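Section 2: Planning and Buying Your Firkus Cell
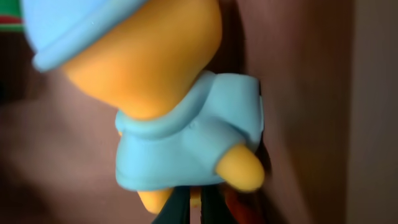 Most people start with the arm, and I did too, and I spent my first budget badly because of it. Start with the things you want picked up. Get a box, go through your shelves, and fill it with the awkward stuff: smooth, rounded pieces like the little toy in the blue cap and blue outfit, with a big round yellow head and a stubby hand, are much better test items than the neat cubes every sales demo uses. If your parts have curves like that, you'll be shopping for fingers and pads before you care much about reach!

Before you begin, you'll want a tape measure, a kitchen scale and whoever signs the checks.

1. Weigh your heaviest item and write it down. Add the weight of the gripper itself, plus the wrist camera and its bracket. Compare that total with the payload on the quote.

2. Measure the bench. Leave room for the arm's elbow to swing out behind it (I forgot this and had to move a cabinet).

3. Pick the gripper. Firkus ships with the Jundia two-finger set. For hard, glossy or rounded parts, order the soft pads at the same time – shipping them later costs nearly as much as the pads do.

4. Decide on the camera. If you work close up, ask for the short-focus lens and check the minimum distance on the quote. A part held in the fingers sits very near the lens.

5. Build your budget sheet. Mine had these lines:

Gripper, pads and wrist camera: $3,652
Spare pad set: $109
Cable kit: $31
Arm lease: see your own quote
Bench, guarding, electrician: get local prices

Note: The spare pad set looks like an easy thing to cut. Mulugeta Derese talked me into keeping it, and I opened it in the second month.

6. Send your test box to the dealer. Heiskanen will run your own items if you ask before you order. Label every piece, and include a couple of duplicates in case something gets scuffed.

7. Ask for lead times in writing. Orders placed in September tend to land behind the school orders, so go earlier if you can.

CAUTION: Do not buy a used controller without its enable switch and stop button. The Vorlow replacements fit the socket but are not wired the same way. Have your dealer confirm the part before you connect power.

Note: If you're leasing, read the part about wear items. Pads and cables were on me. Heikki Pelkonen at the dealer went through it line by line over the phone, and I'd ask for the same call.

Once the quote and the budget sheet agree, go on to Section 3, Unpacking and Mounting.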